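Moving the desk, finally

I've put off rearranging the back room for most of the year. On Tuesday I got the desk away from the radiator and under the window, and it took longer than it should have.

The radiator side was a mistake from the start. It made my legs too warm and the screen caught the hall light after 4 p.m. I only put it there when we moved to Clirngate because that was where the outlet was.

What I changed

The extension cord is new, a Korico with a flat plug, so the bookcase sits almost flush against the wall. The bookcase itself is the old Mayrhofer one. It weighs far too much with the books in, so I took out 30 of them and slid it over on a folded towel. That worked fine on bare floor and badly on the rug.

I also went through the paper drawer. I kept 2 folders and recycled the rest — mostly manuals for things we no longer own. The lamp stays on the left. I tried it on the right for an evening and kept writing in my own shadow.

The other thing I settled is that small stuff gets a cup or a drawer. A plain white surface is easier on me in the morning, and wiping it down is quick.

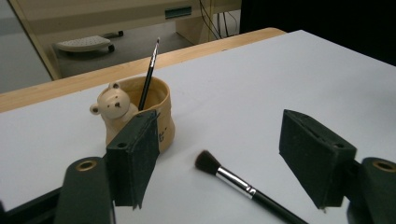
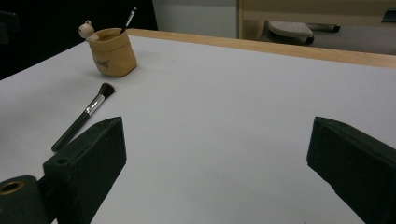
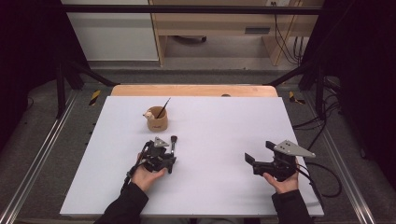
Still to do

The blind needs replacing. Cletel has one in the right width, but only in gray, and I'd like to see it in daylight before I order. The chair squeaks when I lean left. I tightened 3 of the bolts and the last one is stripped, so that's next weekend.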